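Workshop Tips: Getting Good Towel Folding Examples Out of a Two-Arm Setup

Posted 5 Nov 2025 by Shabnam Soomro

A few readers who have put a pair of arms together at home wrote in after the drawer-opening page and wanted the same sort of thing for laundry, so I've gathered up what Talha Mughal and I learned over a winter of towels. It's all small stuff, but small stuff is what eats your evenings!

Start with one towel

Pick a hand towel and stay with it until you can fold it by remote without holding your breath. We began with a mixed pile and ended up with 39 recordings that had almost nothing in common, and the model we trained on them mostly hovered. Once the first towel goes well, bring in a second, then a thick one.

Cover the table

Plain cloth, one color, well away from the color of your towels. Felt is lovely for this, as it doesn't shine under a lamp and the fingers can press down into it a little when they go for an edge. Smooth it between takes, but don't get out the iron. A crease or two does no harm, and you'll want your policy to put up with them anyway.

Stripes help the driver

On a plain white towel I can never tell from the camera view which way the cloth is twisting. With stripes you see it at once, because the lines bend and run together wherever there's a twist, and you can sort it out before you lay the towel down. Keep both hands level while you do it and let the middle hang.

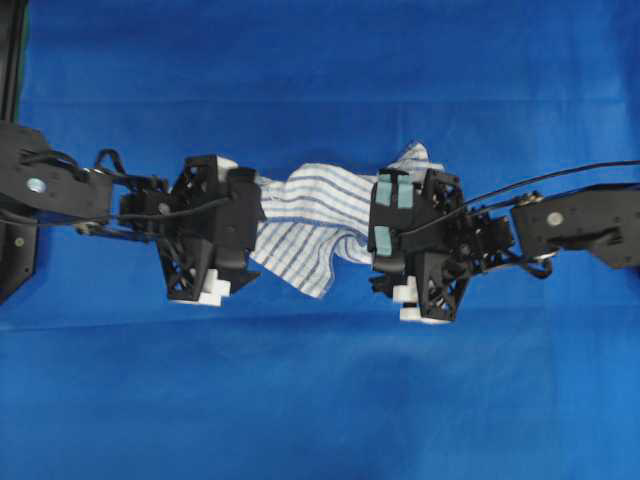
Mind the cables

Leave enough slack at each wrist for a full turn, then run the arm through its whole reach by hand and watch for anything that drags over the cloth. Rostyslav Hrytsenko lost 27 takes to a wire that kept nudging the towel corner (he was very good about it).

Keep the clumsy takes

If you miss the corner and go back for it, keep that recording. Those recoveries are worth having, and we label ours "regrasp" so we can find them later. Throw out the ones where you stopped to answer the door.

Change the starting heap

Drop the towel from a little height before each take and leave it how it lands. Every 5 takes, turn the heap or shift it toward one arm. It's tempting to tidy it up first, and I still catch myself doing it.

Stop when you're tired

My folds get sloppy after 2 hours, and the sloppiness goes straight into the data. Have some tea and wipe the fingertips while the kettle's on, lint builds up on them faster than you'd think.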